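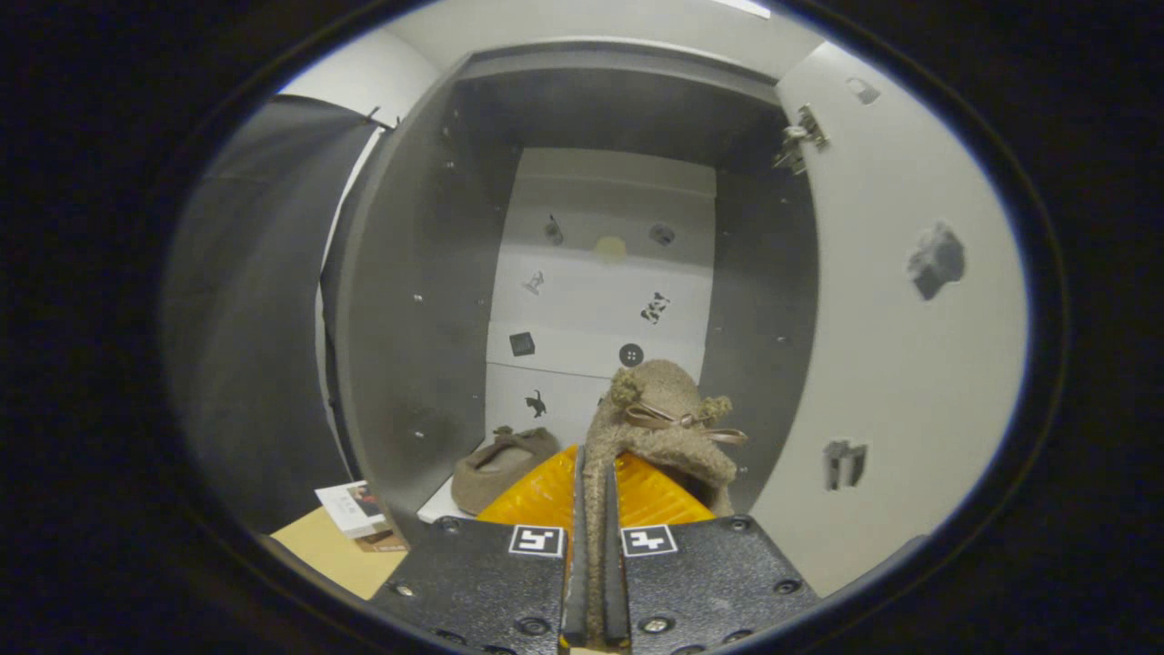 Step 2. Read the sodium line on the label

Turn the package and find the sodium, in milligrams. The number is for one serving, so look also how many servings are inside. My soup has 1,000 mg per serving and the can holds two, so the whole can gives 2,000 mg.

Step 3. Write it down the same evening

I use a small notebook. On my first day in June the total was 2,315 mg, and I had not touched the salt shaker. Bread and cheese made the most of it.

Step 4. Change one food per week

Yaneth Rivadeneyra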